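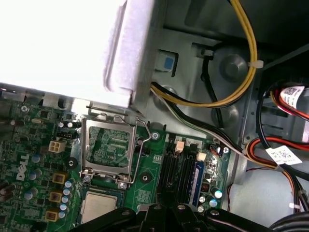
Clustley 拆解线图集：取处理器工位的掉件故障

分类：车间图集 › 自动拆解 › 故障与安全

Clustley 车间的自动拆解线由 Bavmont 运行，主要处理成批退役的台式机。整机进线以后，先由人工开盖、断电、查电池，再送到机械臂工位取内存和处理器，最后回到人工台拆主板。八月里，取处理器的工位连续出了几次掉件，其中一次处理器落回插座，压坏了触点，处理时又牵出一个安全方面的问题。工位因此停了下来，查完、改完以后才恢复。

本页收的是机箱内作业的照片，配上故障经过和整改内容，给同样用 Voicu 夹爪做小件拆取的同事参考。Peltholm 车间的同型工位也按同一份清单检查过。

取件时的位置

处理器在插座下方，夹爪从机箱开口一侧伸进去，右半边的芯片被夹爪挡住。插座的金属压板立着，细拉杆弯在右侧。机箱里能让夹爪活动的地方不多，旁边是一排电容和电感，另一边是内存插槽，再往外就是线束。夹爪偏一点，先碰到的往往是这些东西。

戴尔的这类台式机占进线机器的大部分，主板布局接近，程序里按一个族处理。族内各机型的插座位置、线束走向仍有差别，扎带有松有紧，黄色电源线有时会垂得比较低。视觉定位只认插座和压板的轮廓，线束不在检查范围内，整改前一直如此。

正常的动作顺序

开拉杆，掀压板，压板过了竖直位置后手指松开。夹爪退到安全高度，重新拍一张定位照片，再下去夹处理器的两侧。夹住以后先抬起一小段，停一下，检查手指开度。开度和预设值对得上，才继续横移，离开插座上方，送到机箱外的托盘。

夹持力设在额定值的百分之 30。处理器的基板薄，边缘受力大了会弯，力小了又容易滑，这个数是投产时用报废件一片一片试出来的，之后没有改过。

程序在横移过程中不再检查开度，只在托盘上方松手前查一次。也就是说，从抬起到托盘之间如果掉了件，机械臂要走完整段路才会知道。

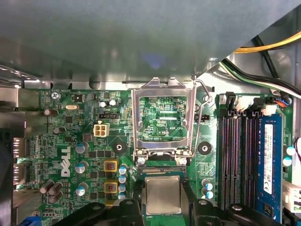
夹爪的两根手指夹着处理器，正上方是打开的空插座，插座下沿能看到一条金色触点。

故障经过

第一次掉件发生在上午，机械臂到托盘上方报“开度异常”，手指之间没有东西。当班人员在机箱底部找到了处理器，外观没有损伤，放进托盘后手动确认，线继续走。交接本上写的是“夹偏，已处理”。

第二次在同一天下午，处理器掉在内存插槽旁边。当班人员清了视觉镜头，重新做了一次定位校准，校准结果在允许范围内。之后工位正常运行了两个班。

第三次掉件的位置在插座正上方。处理器刚抬起来就滑脱，一角朝下落进插座，触点压歪了一片。夹爪没有察觉，照常横移，到托盘报警。当班人员按“复位并重试”，程序从拍照定位重新开始，视觉在插座里又找到了处理器，于是夹爪第二次下去。处理器当时是斜着的，手指从侧面推了一下，把它在触点上蹭出一段距离，力传感器超限，机械臂进入保护性停止。

这块主板原定转入整板再利用，最后只能按材料回收处理。处理器的一角也有磕痕。

安全方面的问题

保护性停止以后，当班人员打开侧面的护罩，伸手进机箱把处理器拿出来。护罩打开时机械臂处于停止状态，这一点没有问题。问题出在关上护罩以后：控制柜上的“重试”请求在停止前就已经发出，一直排在队列里，护罩一合上，联锁恢复，机械臂没有等人按启动键就动了。

人的手已经离开，没有受伤。机械臂下行了一小段，当班人员拍了急停。

护罩关闭只应当允许重新启动，本身不能引发启动，设备说明和车间规程都有这一条。投产验收时也测过，测的是正常循环中开关护罩，结果合格。“保护性停止加上排队的重试请求”这个组合没有测到。

事情报上去以后，工位当场断电挂牌，钥匙由班长保管，当天余下的机器全部转人工拆。

查到的原因

一、指垫磨损。手指内侧贴有一层软垫，靠它增加摩擦。拆下来看，左指的软垫下缘已经磨薄，表面发亮，还沾了一层灰白色的东西，是导热硅脂干了以后的残留。硅脂从处理器顶盖边上蹭到手指上，每次量很小，日子一长就积成一层。这组指垫从上次更换起夹过 572 片处理器，维护表里没有指垫的更换周期，只写了“目视检查，必要时更换”。

二、清洁方法不对。班后清洁用的是干布，擦得掉浮灰，擦不掉硅脂。有的班次用过沾酒精的布，效果好一些，但没有写进作业卡，各班做法不一样。

三、抬起检查的时间太短。抬起后的停顿原来较长，春天为了提高节拍缩短过一次。缩短以后，慢慢下滑的件在检查那一刻还夹在手指之间，检查通过，过一会儿才掉。用旧指垫复现时，多数滑脱都发生在检查之后。

四、重试逻辑。报“开度异常”后，程序默认件还在原位，允许直接重试，没有要求先确认掉件的位置和姿态。视觉模型只判断插座里有没有处理器，不判断它放得平不平。

五、排队请求不清除。进入保护性停止时，控制程序保留了未执行的请求。供方当初这样设计，是为了少按几次键。

前两次掉件如果按故障上报，指垫应该当天就会被拆下来看。交接本上那句“夹偏，已处理”没有写清掉在哪里、怎么掉的，下一班看到也无从判断。

复现试验

用报废主板和报废处理器做，机箱照装，线束照原样留着。旧指垫夹 30 片，掉了五片，其中一片落在插座范围内。换上新指垫，力和速度不变，夹同样的 30 片，没有掉件。再把新指垫抹上少量硅脂，掉件又出现了。

随后试了加大夹持力。旧指垫在较大的力下滑脱减少，但有两片处理器的基板边缘出现压痕，所以夹持力维持原设定，没有采用这个办法。

联锁的试验单独做，机箱移走，工位内不放任何东西，人站在护罩外。保护性停止前有排队请求的，关上护罩后每次都会动；没有排队请求的，每次都不动。控制程序修改以后，两种情况都不再动，要按复位、再按启动才会动。

整改内容

指垫
改为按夹取次数更换，由程序计数，到数以后工位不接新机箱。换下来的指垫装袋，写上次数，留给维护组看磨损情况。左右指一起换，不单换一边。

清洁
每班开始和中间各擦一次，用无尘布沾异丙醇，擦完晾干再开机。擦的时候机械臂停在维护位，伺服断电。作业卡上加了手指内侧的照片，标出容易积硅脂的下缘。

取件路径
抬起后的停顿恢复到春天以前的长度。横移过程中增加连续开度检查，手指一旦合过预设值，机械臂原地停下，不再走到托盘。横移方向也改了，离开插座的路线避开内存插槽，掉件时落到硬物上的机会少一些。

插座保护
试过在处理器抬起后，用第二个工具给插座盖一片塑料盖。机箱里地方太小，盖子碰到立着的压板，放弃了。现在的做法是抬起后先小幅度外移，离开触点范围再升高。

重试
取消“开度异常”后的直接重试。界面上改成三个选项：已找到并取出、未找到、在插座内。选“在插座内”的，该机箱转人工，机械臂不再对这块板动作。

联锁
任何停止都会清空排队请求。护罩关闭后须按复位和启动，两个键分开，启动键装在看得见整个工位的位置。验收表里加了停止和请求的各种组合，一共 26 项，每次改程序以后全部重测。

线束
视觉增加了对插座上方线束的检查。有线压在取件路径上的，报给人工先理线。这一项和掉件没有直接关系，是查故障时在几台机器上看到夹爪从线边擦过去，一并改的。

人工处理掉件的步骤

1. 按停止键，确认状态灯变色。不要先按复位。
2. 伺服断电，挂个人锁，再开护罩。
3. 用手电看清处理器在什么位置。落在插座里的，先拍照，再动手。
4. 从两侧拿处理器，竖直向上提。不要在插座里推或者拨。
5. 检查触点。有歪的、缺的，在主板上贴黄签，转材料回收。
6. 检查夹爪两根手指的内侧，有残留就擦，软垫发亮就换。
7. 清点手里的工具，关护罩，取锁，人站到启动键一侧再上电。
8. 在故障单上写明掉件位置、机型族、指垫已用次数。

目前的情况

Clustley 的工位已经恢复运行，节拍比停机前慢。到本页整理时没有再出现落回插座的情况。横移途中停过两次，一次是手指轻微打滑，一次是开度传感器的插头松了，都停在了托盘之前，处理器还在手指之间。

Peltholm 的同型工位查出同样的排队请求问题，控制程序已经一起更新。那边的指垫磨损较轻，处理的机型不同，处理器上的硅脂也少，更换次数暂时和 Clustley 设成一样，等积累一批换下来的旧垫再定。

Voicu 夹爪的供方收到了旧指垫和复现记录，正在试一种表面带细槽的软垫，样品还没有到。开度传感器插头加锁扣的事也一并提了，答复是下一批手指上会改。现有的几副先用扎带固定，扎带头剪平，朝外侧放，避免挂到机箱里的线。

插座触点的外观判定标准还在补，现用的样板照片太暗，歪得轻的看不出来，需要重拍。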